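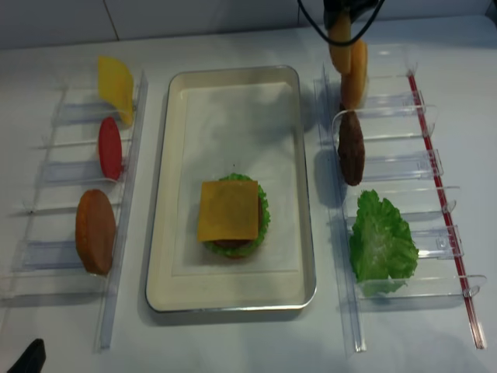 Wosis Fund Awards Heating and Roof Repair Grants to 28 Congregations in the Roston Area

ROSTON, Thursday, June 30, 2022. The Wosis Fund for Houses of Worship today announced the results of its spring grant round. Churches, mosques, synagogues and temples in Roston and the Saraç Valley will receive money for roof repairs, heating systems and safer entrances. The Fund received 65 applications before the May deadline and approved 28 of them.

The spring round was the first to be open to congregations of every faith. Earlier rounds were limited to churches built before the war, a rule set out in the original trust deed. The trustees obtained a change to the deed last year after meeting with religious leaders in the valley.

Work on the approved projects may begin as soon as a signed grant agreement has been returned. Congregations that rent their buildings must also send written permission from the owner. Payment will be made in two parts, the first when the agreement is signed and the second when the Fund has received the contractor's final invoice.

What the Grants Cover

Most of the approved projects involve roofs and gutters. Several applicants asked for help replacing old boilers, and four will build ramps or widen doorways so that people who use wheelchairs can enter by the main door. The Fund does not pay for organs, bells, carpets or religious art. It also does not pay for work that was finished before an application was made.

Each congregation is expected to meet part of the cost itself. Smaller congregations may ask for this share to be lowered, and the request should be made in the cover letter.

Applicants Who Were Not Approved

Every applicant that was not approved will receive a letter stating the reason. In many cases the application lacked a written estimate from a licensed contractor. These congregations may apply again in the fall without filling out a new form, provided the estimate is sent to the Fund's office in Roston.

A planning payment of $500 is available to any congregation that needs a building survey before it can apply. Requests are handled in the order in which they arrive.

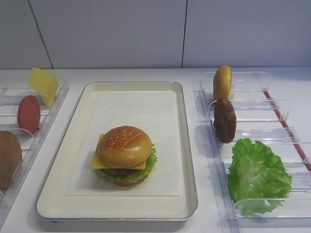
A hamburger on a rectangular tray, with more ingredients in clear holders on each side.

Bivum Hall Information Evening

The Fund will hold an information evening at Bivum Hall in Roston before the fall round opens. Staff will explain the form, the estimate rules and the inspection visit. Admission is free, but places must be reserved through the Fund's office. Materials will be available in English, Spanish and Turkish.

About the Wosis Fund

The Wosis Fund for Houses of Worship is an independent charitable trust based in Roston. It makes grants for the repair and upkeep of buildings in regular use for public worship. It is not attached to any religious body.

Media inquiries: Press Office, Wosis Fund for Houses of Worship, Roston.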